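Über uns

Firkell beliefert Büros, Praxen und Schulen mit Tafelobst. Gegründet wurde der Betrieb von Imelda Tiongson und Kuldeep Tyagi, heute arbeiten hier 8 Personen in Wareneingang, Sortierung und Auslieferung. Der Kundenstamm umfasst 85 Standorte im Umkreis von 50 km.

Äpfel werden einzeln geprüft: Schale, Druckstellen, Stielgrube, Ausfärbung. Sorten mit gestreifter Deckfarbe beurteilen wir nach der Grundfarbe im Bereich der Stielgrube.
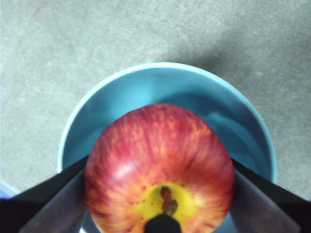

Apfel in hellblauer Kunststoffschale

Die Grenzwerte für Druck- und Schalenfehler legt Despina Karras (Qualitätssicherung) fest. Sie werden jährlich im März überarbeitet. Ware außerhalb der Grenzwerte geht in die Verarbeitung.
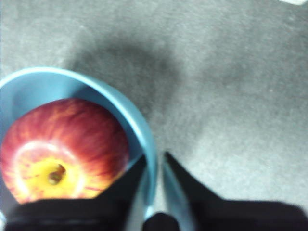
Runde Schalen mit dickem Rand stellen wir auf Wunsch leihweise zur Verfügung. Der Tausch erfolgt bei Anlieferung, die Reinigung in unserem Haus. Mindestabnahme je Lieferung: 5 kg.

Ansprechpartnerinnen
Vertrieb und Neukunden: Nadine Sabbagh
Tourenplanung und Reklamationen: Sarla Sachdeva

Stand: 11. Januar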